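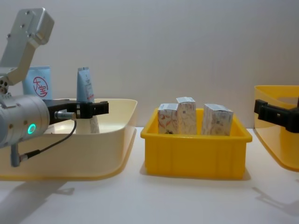 The signature rule is the wrong filter

The Azimi regional assembly will take up its election code again in February, and the draft leaves the nomination rules as they are. A party without a seat in the outgoing assembly must collect 4,000 valid signatures to register a regional list. A party with a seat collects none. The draft changes the color of the ballot paper, the deadline for printing it, and the wording of the oath taken by polling staff. The nomination rules deserve the time more than any of these.

The usual argument for signatures is that a ballot has limited room and that a party should show some support before it takes up a line on it. I accept this. A ballot with thirty lists on it is hard to read and hard to count, and a voter who folds a large sheet twice is more likely to spoil it. Some filter is needed. My objection is to the way this one works, which is mostly through the checking.

How a signature is lost

A signature sheet in Azimi has six fields: full name, date of birth, registered address, identity document number, date of signing, and the signature. The voter must fill in the date and the signature by hand. The collector may fill in the rest. A line is struck out if any field is incomplete, if the address differs from the one on the register, if two people appear to have written the date, or if there is a correction that the voter has not countersigned.

The address rule does the most damage. The register records the district, the settlement, the street, the building and the apartment, in that order, with abbreviations fixed by a table attached to the code. People don't know the table. They write their address the way they would write it on a parcel. In Larer, where a number of streets were renamed and the register was updated in stages, a resident can give the address printed in the identity document and still fail to match. The signer exists, lives in the region, is entitled to vote, and meant to sign. The line is struck out anyway.

The checkers work from a sample. The commission draws 400 lines from those submitted, and if more than 5 percent of the sample is invalid, the whole list is refused. Twenty bad lines are tolerated and the twenty-first ends the campaign. A sample is a reasonable way to estimate a share. Used with a hard cutoff and no second draw, it also turns a borderline filing into a lottery. A party with a true error rate just under the limit will be refused in a large share of draws, and a party just over it will often pass. No second sample is provided for in the code, even where the first lands on the line exactly.

The refused party then has 72 hours to lodge objections. It receives a list of struck lines with a code beside each, and the code gives the category of defect without the detail. "Address, does not match" is the full explanation. To contest it, the party must find the voter, obtain a written statement, and attach an extract from the register, which the registry office issues on working days only. If the notice goes out late in the afternoon before a public holiday, most of the window is gone before the office opens.

What the portal solved and what it left alone

Supporters of the current rules point to Fundgate, the filing portal that parties have been required to use since the last revision. It was built for campaign accounts, and the signature module was added to it later. Parties scan the sheets, type each line into a form, and submit both. The paper originals go to the commission by hand.

The portal has made one thing better. The time of submission is recorded, so there are no more disputes over who was in the corridor when the doors closed. It has done little else for signatures. The form does not check an address against the register as it is typed, although the commission's own software does exactly that once the filing is closed. A party therefore learns of its errors after it can no longer fix them. Opening the same check to the party before submission would remove a large part of the problem at low cost. The objection that this would expose personal data is weak, given that the party already holds the data and would get back only a match or no match.

A typed line that differs from the scanned one is also counted as a defect. This is an error by the party's typist and says nothing about the voter's support. It should be open to correction until the sample is drawn.

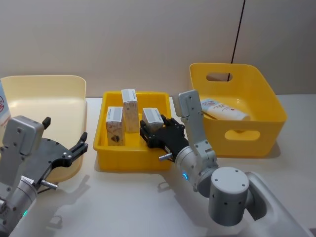

The Jukum case

Jukum is the smallest district in the region, and its council elections run under the same code with a lower number. A list there needs 59 signatures. With so few, the commission checks every line and takes no sample, and the 5 percent limit allows two defects in a filing of the minimum size. A careful organizer in Jukum hands in a surplus, but the code caps the surplus at 10 percent, so there are five extra lines at most.

The reason given for the cap is the workload of the checkers. In a district of that size the workload is an afternoon. The effect of the cap is that a party with wide support and a party with barely enough submit nearly the same number of lines, and the commission has no means of telling them apart. A measure of support that is not allowed to register more than 110 percent of the minimum is a poor measure.

It also matters that the sitting parties are exempt. A party that held one seat in the last council and has since lost most of its members goes straight onto the ballot. I can see the case for sparing parties that have recently won votes, as a vote is better evidence than a signature. The exemption should then be tied to votes, with a stated share at the previous election, and should lapse if that share is not met. Holding a seat is a different matter, especially where members have changed parties during the term and brought the exemption with them.

A deposit instead, or as well

The alternative most often proposed is a cash deposit, returned to any list that clears a modest share of the vote. Deposits are simple to administer. There is no sampling, no handwriting expert and no address table. They are open to the charge that they favor parties with money, and the charge is fair if the sum is high. But signature drives cost money as well. Collectors are paid in most regional campaigns, sheets are printed, typists are hired, and none of it comes back. A moderate refundable deposit would be cheaper for a serious small party than the present system.

I would let parties choose. A list could qualify by signatures, checked against the register before submission, or by deposit. Those with many members and little cash would take the first route, and those in the opposite position would take the second. Both routes would still discourage the purely frivolous list.

If the assembly will not go that far, three smaller amendments would help. The portal should run the register check before filing. The surplus cap should be removed. The objection period should be counted in working days, starting from the day on which the party receives the detail of each defect. None of these touches the figure of 4,000, which the larger parties are unlikely to give up in this session, and all of them could be in force before the next regional filing period opens.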